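Newsletter > Lab Notes > November

Search articles Search

Home Projects Lab Notes People Contact

What we got from 1000 demos (and what we threw out)

So I promised last month I'd tell you how the handheld gripper work was going, and I finally have something to tell! Quick catch-up if you skipped that one: we're teaching the arm at our Platthorpe lab to do small table jobs by recording people doing them with a gripper in each hand. No robot needed for the recording part, which I still love, and it means a whole room of people can be collecting at the same time.

Our goal for this round was 1000 demos of one job, putting a cup on a saucer. We got there faster than I'd guessed (the Abu Hammour group sent us a big batch, thank you thank you), and then came the boring bit, checking every single one. The big headache is tracking. If the gripper moves too fast, or the view is mostly blank wall, the software loses its place and the path it gives you is junk. After cleaning we kept 693. 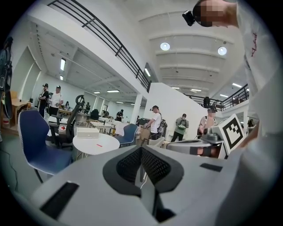 I was pretty grumpy about losing that many, so we tried something. We trained the policy twice, once on everything and once on the clean set only, same settings, same 7 cups. The clean set won, and it wasn't close. The one trained on everything kept drifting left right before letting go, and I spent a whole afternoon blaming the gripper fingers for it. Sorry, fingers.

The other thing I want to try is slowing people down a little at the start of each demo. Dellano already does this in their sessions and they lose far fewer than we do. I've put the new instructions in Trukotus (our task tracker, ask me if you can't log in) and the next round will use them from the first demo. If we can keep roughly 700 clean ones from a smaller pile, I'll be very happy, and so will my eyes.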